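Allora, 26 August 2018

Our corner-shop sampler goes on sale in December

I've been putting together snack and sundry boxes at Ustness for 11 years, and I still get silly-excited when a new one is ready to announce. So: the Gresico Sampler opens for orders in December! It's a drink, something sweet and the little everyday bits you always forget to buy — tissues, mostly, in my case.

We asked our mailing list what they wanted in it and got 3,232 replies. I read a lot of them over lunch. Plenty of you asked for slim cans, and even more wanted pocket tissues with a bit of color.
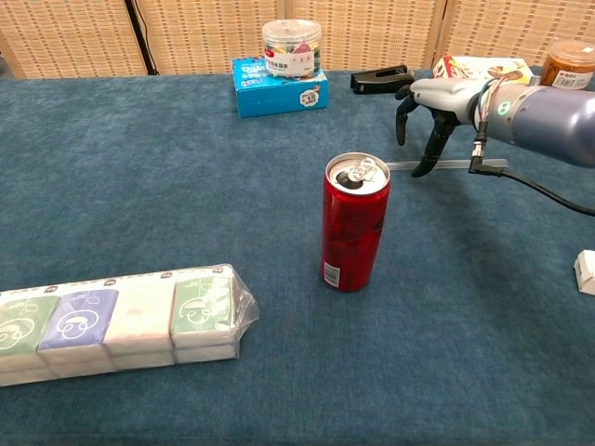 A slim red can and a multipack of pocket tissues, with cartoon faces on some of the packets.

The first run is 500 boxes, and I'm packing plenty of them myself (send coffee). There's a limit of 2 per household. Pickup is at our Zapata Street counter, and we'll mail the rest out in the order they come in.

Shops that would like to stock the box can write to the Ustness press desk for a price list.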